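The Flernthorpe arm: questions I keep getting

Last updated July 24, 2026

I've been building a robot arm in the shared workshop at Flernthorpe since the winter before last, and I get the same handful of questions by email, over the bench and in the queue for the kettle. So I've written the answers down. I'm a hobbyist, I used to fix photocopiers, and everything on this page is just what I've learned on one arm. If you know better, please write in!

What is it, exactly?

A six-jointed arm that bolts to a table, with a two-finger gripper on the end and a small camera at the wrist. I call it Taltari, after a boat I once failed to buy. The joints are hobby servos at the wrist and geared steppers lower down, the links are mostly printed, and the base is a lump of steel plate that I wish I'd cut a bit bigger. The software runs on a second-hand laptop with a cracked hinge.

What's it for?

Moving flat, awkward things about on a table. I know that sounds a bit dull next to a robot that makes pancakes, but I like it. Blocks and cups are where everyone starts, and I did too, and after a couple of months I was bored silly with them. Flat things are another matter. You can't just drop the gripper over the top and squeeze – you have to find an edge, get a finger to it, and then not shove the whole lot off the far side of the table. Picture frames, trays, chopping boards, whiteboards. They all go wrong in their own way.

How long did it take to build?

The arm itself took me one winter of evenings. The wiring took nearly as long again, and I've redone it twice. Getting it to do anything useful is still going on, as anyone who shares the workshop will tell you.

What did it cost?

More than I've admitted at home. The gearboxes were the big one. I bought mine from Marquez, a small parts seller who'll let you buy singles, and I'd do that again, as the cheap set I had first were so sloppy that the fingers wandered 10 mm at full stretch. If you're starting out, spend your money at the shoulder and be mean at the wrist. Slop at the shoulder gets multiplied all the way down the arm.

Do I need a 3D printer?

It helps an awful lot. I use the workshop's one, and most of my parts are in ordinary PLA with plenty of walls. I did try a fancier filament for the upper link and it warped on me three times running, so back I went. You could make the links from aluminium bar if you're handy with a drill press, and I suspect they'd be better than mine.

Why put the camera on the wrist and not overhead?

I had it overhead for ages, on a bit of shelving upright. It was fine until the arm reached across the table and blocked its own view, and that was always the moment I wanted to see something. On the wrist, the camera goes where the fingers go. You get the two fingers in shot the whole time, which sounds like a nuisance and is really handy – you can judge the gap between them and the thing you're after without any clever sums.

The snag is that close up you lose the big picture. A large object won't fit in the view, so the software has to work from a corner or a side. I move the arm up and back for a look round first, then come in.

What does it practise on at the moment?

The whiteboard, mainly. It's a blank one with an aluminium frame, laid flat on a white table, and as a test piece it's horrible in the best way. Pale board, pale table, pale grey wall behind. My first edge finder hunted for a change in colour between object and table and it couldn't cope at all. The frame is what saves you. It's a slightly different grey, it's got long straight lines in it, and there's a rounded plastic cap at the bottom corner that's dead easy to spot once you've told the software to expect one. Along the lower edge there are two little metal hanging clips with bent-wire loops, and I've got plans for those (see further down).
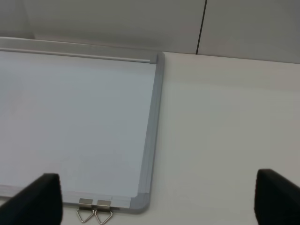
Marquez wrote back when I moaned to them about pale things on pale tables, and their advice was to stop fiddling with the camera and move the lamp. Put it low and off to one side, they said, so any raised edge throws a bit of a shadow, and let the software look for the shadow. They also reckoned I should be touching the table with a fingertip at the start of every session to get the height right, and that most of what I was blaming on vision would turn out to be the arm being a hair too high.

I've done both since. The lamp was a huge help, and I'm cross that I didn't try it sooner. The fingertip business is a bit of a faff but I've made it part of the start-up routine now, so it happens whether I'm in the mood or not. I set it to press very gently and stop as soon as the motor current climbs.

How do you tell it where the edge is?

Two steps. First it finds straight lines in the camera view and throws away the short ones. Then it looks for two long lines that meet near a corner, and calls that the corner of the frame. The far edge of the table is a long straight line too, as is any join between wall panels, and it used to fall for those all the time. I now throw out anything higher up in the view than the table's far edge. It's crude! A proper vision person would wince. But I can read every line of it, and when it goes wrong I can usually see why.

What are the fingers made of?

Printed cores with soft black pads on the faces. The pads matter more than the motor, in my view. My earliest fingers were bare plastic and anything with a smooth frame slid straight out. I went through rubber sheet, bicycle inner tube and a bit of an old mouse mat before settling on the pads I've got. The mouse mat gripped beautifully and then shed bits of itself all over the table.

Can it pick up the whole board?

No, and I'm not asking it to. It can get hold of an edge and slide the board along, and that's plenty for now. Lifting something that wide by one side puts a nasty twist on the wrist, and the wrist is the weakest bit of the arm. I might build a second arm one day. Please don't tell my family.

What about the hanging clips?

Ah, my favourite. I'd like the gripper to take one of those wire loops and swing it without touching its neighbour. Thin wire is hard to see and harder to hold, and the two of them sit so close together that a finger a shade too far over will catch both. I've had no luck so far. The finger pads are too fat for the job, so I'm drawing up a narrower pair of tips that push on over the usual ones. If you've done anything similar with wire or hooks, I'd love to see your tips.

How often does it work?

I kept a tally last month for the edge-and-slide job: 50 tries, 49 of them with the board ending up where I wanted it. Before you get too impressed, that was with the board starting in much the same place every time and the lamp where I like it. Shove the board round to a new angle and it does a lot worse. I haven't done a proper tally for that yet – I'm slightly scared to.

Is it safe to have in a shared workshop?

It's slow and it isn't very strong, but I treat it as if it were both. There's a big red stop button on the front of the table and it cuts power to the motors, with no software in between. The arm droops when you press it, so keep your hands out from underneath. I never leave it running while I go off for a sandwich.

Where can I get the files?

The printed parts and the code are on the Trirnholm site under the workshop's pages. Take the newer set. The older one has a mistake in the elbow bracket that'll have you filing away for an evening. The wiring diagram is a photo of a pencil drawing and I do know it's hard to read. I'll redraw it once I've stopped changing it.

Can I come and see it?

Yes, do! Evenings are best, and drop me a line first so I can clear my junk off the other chair. Bring something flat.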